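June
By Elibariki Mushi

Last updated: June, 4:40 p.m.

Any company that gives you a free tote bag at the door wants something from you. I have been to enough open days to know that much, and I took the bag anyway, because it had a sandwich in it.

The company this time was Drerel, which sells spare parts for small household appliances. If the lid of your blender cracks or the knob comes off your toaster oven, Drerel would like you to order a lid or a knob from them and keep the rest. It's a good idea. My mother practiced it for forty years with a coffee can full of screws. Drerel has turned it into a subscription, and that was where my trouble began.

The invitation said that 88 percent of the appliances people throw out could be fixed with a single part. The number was on the invitation, on the banner in the parking lot, and on the side of the tote bag. I asked three different employees where it came from. The first told me it was an industry figure. The second thought it was from their own customer survey, which would mean it came from people who had already decided to fix something. The third, a pleasant young man in the shipping department, said he'd always wondered about that himself.

I don't say the number is wrong. I'd just like to meet it somewhere other than a bag.

The tour was supposed to start at 10. It started at 10:35, after a welcome speech about the founding of the company at a kitchen table in Orau. I have now heard about so many kitchen tables that I'm starting to think no business has ever been founded at a desk. This one involved a hand mixer, a wedding present, and a repair shop that wanted more for a beater shaft than the mixer had cost. To be fair, the price of that beater shaft was the most convincing thing anyone said all morning.

We were told there were 200 of us signed up for the day, split between morning and afternoon. My group was mostly retired people who fix things and wanted to talk about the things they fix. A man from Mussa had brought his vacuum cleaner. He had carried it on the bus. He'd been told on the phone that the hose coupling was no longer available, and he wanted to hear it from somebody's face.

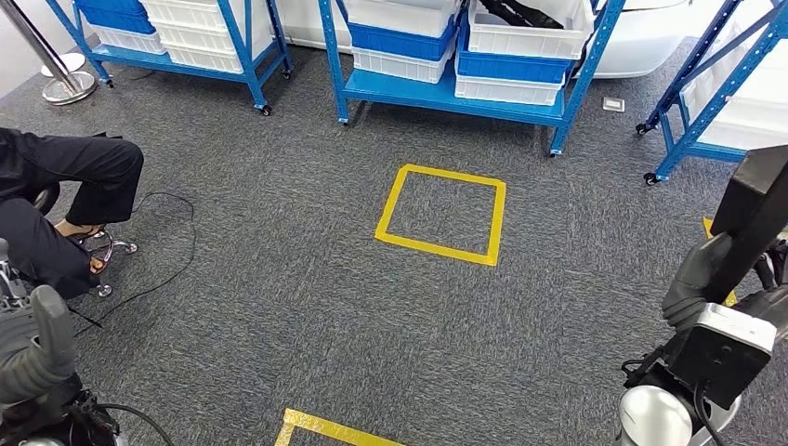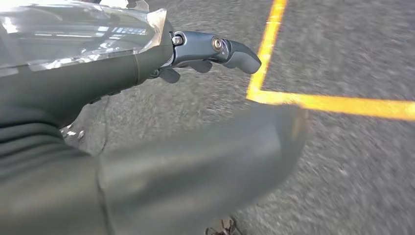 VILADANCE, June —

Most of what Drerel does, it does with plastic bins and shelves on wheels. The guide called this "flexible storage." I have a cart like that for my laundry and have never thought of calling it anything, but fine. The bins get moved when the catalog changes, and the catalog changes a lot.

How much is in that catalog turned out to be a touchy subject. The brochure says "thousands of solutions." The wall chart by the coffee said 779 parts in stock. When I pointed out that 779 is less than one thousand, never mind thousands, the guide explained that one part may fit several appliances, and each fit is a solution. So a rubber foot that goes on five kettles is five solutions. By that method I own a great many solutions myself, most of them in the drawer under the phone.

The packing demonstration was better. A woman who had plainly done it many times wrapped a glass carafe so that it could be dropped from shoulder height, and then she dropped it from shoulder height, and it was fine. She did it again with one of ours dropping it. I asked how many carafes come back broken anyway and she said, "More than I'd like." It was the only answer I got all day that hadn't been ironed first, and I'd have happily spent the rest of the tour with her.

Instead we had the subscription talk. For six dollars a month, members get free shipping, a repair hotline, and "priority access" to parts. I asked what priority access meant if the part was in stock. It meant I would get it. I asked what non-members got if the part was in stock. They would also get it. Then I asked what members got if the part was out of stock, and the answer was an email.

I did the arithmetic in the margin of my brochure. I have bought two spare parts in the last ten years. One was a refrigerator shelf, which Drerel doesn't carry. The membership would have cost me $720 over that time, to save the postage on a coffee pot lid. There are households this makes sense for, I suppose. They have either a lot of appliances or a lot of children.

What nobody on the program talked about was why the parts are so hard to get in the first place. A lady behind me asked whether Drerel had ever pushed the manufacturers to make things that come apart with an ordinary screwdriver. The guide said it was a great question and that lunch was ready.

As for the man from Mussa, somebody from the stock team did come down to see him. She looked at the hose, went away for quite a while, and came back with a coupling from a different model which she thought might be close. It was a bit loose. She gave it to him for nothing and told him to try a wrap of tape. He seemed pleased. He did not join.

I'd go back for the carafe woman, and I'd tell anyone with a cracked lid to check the catalog before buying a new machine. The prices on the small parts are decent, I'll give them that. Pay for the one part and leave the membership box empty. It comes already checked at the bottom of the order page, under the shipping address, so look for it.

There's another open day planned for the fall. The sandwich was egg.

Corrections and complaints: write to the editor. © Elibariki Mushi. Back to top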